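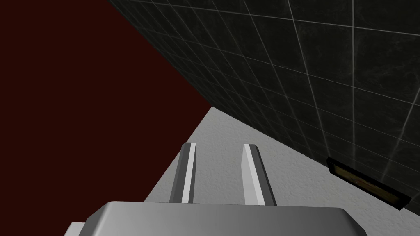

Štefánia Matoušek has inspected tiled walls for Pešek, a building survey firm in Darnen, long enough to distrust the word waterproof. Most of her work is in apartments where a tenant has reported a smell or a stain and the landlord has already paid for one repair.

"The tile is rarely the problem," she said. "Glazed tile takes up almost no water. Cement grout does, and so does whatever is behind it."

Last year she opened up 47 walls. In more than half of them the membrane stopped short of the tub rim or had been cut for a pipe and left unsealed. The report forms ask for a single cause of failure, a format she dislikes. Water often gets in at one point and shows up at another, and a survey can take two visits before the path is clear.

Her method starts with a moisture meter and a grid drawn on paper. She takes readings at a fixed spacing, marks the high ones, and leaves the wall alone for a day with the shower out of use. Then she repeats the readings.

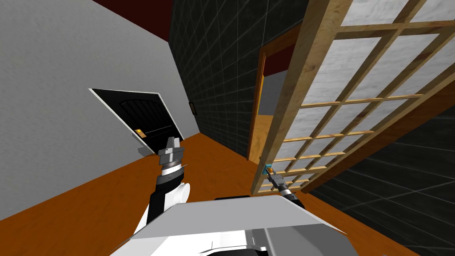
"If the numbers drop evenly, I think about ventilation," she said. "If one corner stays high, I think about plumbing — and I ask for a pressure test before anyone lifts a tile."

She is less interested in sealers than her clients would like. A penetrating sealer slows absorption in grout and makes it easier to clean. It does nothing for a cracked joint where two walls meet. Those joints should be filled with a flexible sealant, and in older work they are usually filled with grout, which cracks when the framing moves.

Joint width is another point of dispute. Matoušek prefers 3 mm for large-format tile and will accept less if the tile edges are ground true. Branislav Machala, who sets tile for Clelier, argues for a tighter joint on looks alone. The two have worked on the same buildings for years and have not settled it.

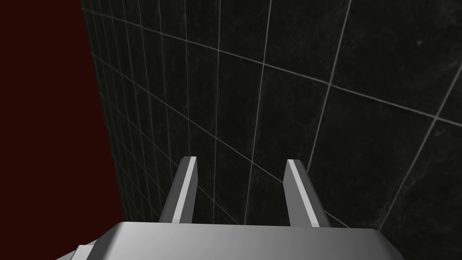 Dark grout brings its own complaints. Mineral salts carried out by evaporation dry as a pale haze, and owners tend to scrub it with acid cleaner. "They remove the haze and some of the grout," she said. "Then the joint is more porous, and the haze comes back."

She advises plain water, a nylon brush and a working fan. Her next survey is a laundry room in Plelano, where the same wall has been retiled twice. She has asked the owner to leave it unpainted on the other side until she has taken her readings.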